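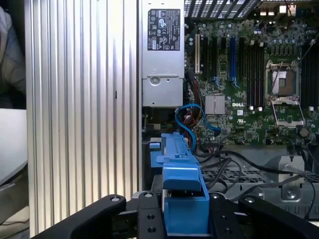
Keep the old tower. That's my whole argument and I'll try to make it before the kettle boils.

Every July the office where I work clears out its desktops, and every July somebody says they're past it. Past what? They open letters. They print labels. A machine that did that fine in June can do it in August.

I paid 222 pounds for a slim little Walon box two years ago. Lovely thing, silent, fits behind the screen. Then the storage went and I found the lid was glued. Glued! The shop quoted me 625 to sort it, which is silly money, so it went in the cupboard and I went back to the old workstation under the desk. Side panel off, and there you are — power supply, board, slots, all of it where you can get a hand to it. Bright blue plastic on the bits you're meant to grab. Somebody sat in a meeting once and decided that, and I'd like to shake their hand.

People will say old desktops are big and drink electricity. Fair. Mine is noisy as well and I bark my knuckles on the metalwork evry time. But I can clean it. I can swap a drive in 6 minutes with the radio on. Try that with a Honeo.

And it isn't only computers, it's kettles, hoovers, the lot. We've been sold neatness. Smooth outside, no screws showing, and when one small part goes the whole thing goes with it. Daft way to run a house. Dafter way to run an office with a budget like ours.

What I'd want — a screw I can see, a part I can buy, a label telling me what I'm about to touch. Not much to ask for. The Noh people used to manage it on their cheapest model, no idea why they stopped.

Anyway the skip comes at 2 and there are towers stacked by the door at Drirnonard. I'm having at least one of them. Probaby more if the car's empty.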